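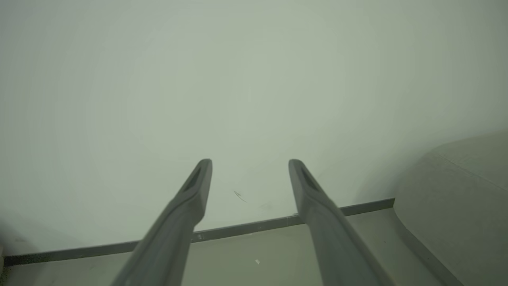 Clundance Open Day

The Clundance Open Day is a yearly robotics event held in Niklow every October, and I've been going long enough that I was asked to write this entry for the local wiki (so do forgive the odd "I"). It is run by Tastora, a small workshop that builds arms and grippers for jobs around the home, and it's free to get into, which I'm always telling people!

Format

Visitors go round in groups of 20, and each tour lasts some 90 minutes, though mine ran well over as we kept asking questions. There are 3 stops: the workbench, the software room and the furnished room, where the arm is put to work among ordinary household things. Most people like the furnished room best. I'm a workbench person myself – I could watch someone strip down a wrist joint all afternoon.

The demonstration

The arm carries a small camera at the wrist, and a screen by the door shows what it sees. You get the two dark grey fingers coming up from the bottom, fairly huge, and whatever lies past them: a stretch of pale wall, the skirting board, the corner of some light grey upholstery. It's a very low, close way of looking at a room. I found myself noticing a scuff on the paint and a tiny white scrap on the floor, the sort of thing I'd walk straight past at home.

The fingers have blunt tips with a narrow slot near the end of each. A lad next to me asked if they'd pinch, and the guide let him feel a spare pair that was going round the group (he was delighted, and so was I).

Lie

Lie is the name of the control program, said "lee" by the staff and every other way by the rest of us. It was first shown at the 2018 open day. You can have a go at steering with it if you put your name down at the desk early, but the list fills up fast.

Getting there

The 21 bus stops at the end of the lane. Parking is tight, and the tea urn is by the side entrance.

Page last edited Dec 24, 2019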